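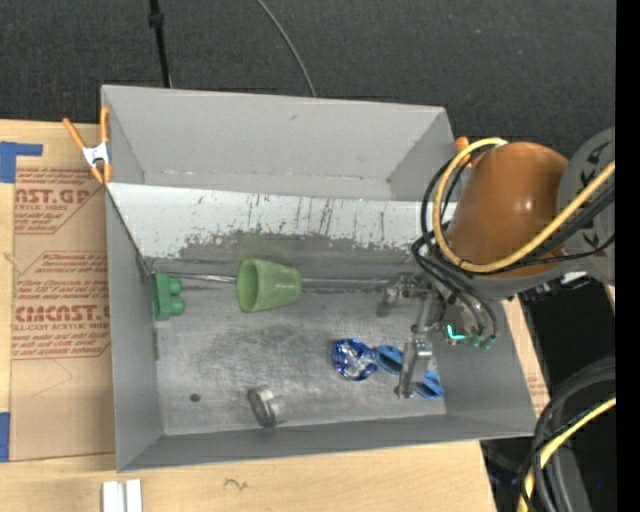
Open Bins: Surface Wear and Contents

Gallery, 22 entries
Notes by Kusum Singhal. Captions checked by Ankit Prajapati.
Last changed October 30, 2021

This gallery records the state of the open-topped metal bins in use at the Brandale workshop, along with the small parts kept in them. Four bins were in service in September. Each has a number, and the entries are grouped by bin. Scratches, stains and lost coating are noted as found. None of the bins was cleaned or touched up first.

Lengths are in millimeters. "Panel" means the sloped sheet that stands in front of the far wall. "Floor" means the bottom of the bin, and "bench" is the tabletop it sits on. Contents change from day to day, so the parts named in a caption should be taken as a record of that moment and not as a packing list.

Bin 1

1. Gray bin on the pale wooden tabletop, mixed contents. Pale coating gone from the lower part of the panel in a ragged patch, darker gray beneath. (Lead picture.)

2. Same entry, loose parts: light green plastic cup on its side, green block with two round knobs, thin metal rod, short silver metal piece, blue pieces toward the right. The floor is bare metal, smudged and scratched, with shiny worn areas.

Bin 2

3. Bin 2 before unpacking. Niden pattern, inside width 356, straight walls. Bought used, with the old shelf label still on the short side.

4. Label removed. Glue residue left in place, as it does not touch the contents.

5. Floor, left half. Even gray with one long scratch running front to back. The scratch catches a fingernail but has not gone through the coating.

6. Floor, right half. No marks worth noting.

7. Rim, front. Two dents, both shallow. The rim still lies flat on the bench when the bin is turned over.

8. Contents on arrival at the bench: steel washers, a bag of wooden pegs, three plastic funnels. The funnels nest. The pegs were moved to a lidded box the same day.

9. Panel fitted. It came from the spare stock and is slightly narrower than the bin, so there is a gap at each side. Washers get into the gap. A strip of felt was tried and later taken out.

Bin 3

10. Bin 3, general view. The oldest of the set and the heaviest. Eglītis pattern, folded corners, no welds.

11. Corner, rear left. Light rust along the fold. Brushed, oiled, and checked again after 100 days with no change.

12. Corner, rear right. Same fold, no rust. This side stood away from the window.

13. Panel, upper edge. Coating worn in a narrow line where parts are slid over it and down to the floor of the bin.

14. Panel, lower edge. Coating chipped in small flakes. Compare entry 1, where the loss is a single irregular patch.

15. Contents: short tube ends, all metal, sorted by length. Longest piece 100. Tubes roll to the low side whenever the bin is not level, so a thin shim is kept with this bin.

16. Shim in place under the front rim. Cut from scrap card. Replaced when it gets soft.

Bin 4

17. Bin 4, general view. Lerkden pattern, lower walls than the others. Holds soft goods only: cloth squares, cord, foam.

18. Floor. Almost no wear after the same period of use as Bin 3. There is a faint ring near the center where a can of oil was set down.

19. Cord, coiled. Coils are tied in two places. Untied coils work their way under the foam and take a long time to find.

20. Foam blocks, stacked on end. Stored flat they take a set and no longer fit the cutouts.

Bench and storage

21. Bins 2, 3 and 4 on the lower shelf, short sides facing out. Numbers are painted on the short side. Bin 1 is kept at the bench and does not go back on the shelf.

22. Spare panels, on edge in the rack. The two at the front are recoated. The others are waiting for a warm week, as the coating does not cure well in a cold room.

Notes on the entries

Worn coating on a panel does not put a bin out of use. A panel is replaced when an edge lifts or when flakes turn up among the parts. Bare metal on the floor is left alone unless it rusts.

Metal rods and tubes cause most of the fine scratches. Plastic parts leave very few, though bright ones can rub off a little color, and this wipes away with a damp cloth. Rods are best laid along a wall or at the foot of the panel, where they are less likely to be dragged.

Entry 9 was captioned as Bin 3 in the first version of this page. Ankit Prajapati caught the error from the width of the gap. Entry 14 has been reshot with side light, and its old version was removed.

Recoating of the Bin 1 panel has not been scheduled. Corrections to any caption can be sent to Kusum Singhal with the entry number.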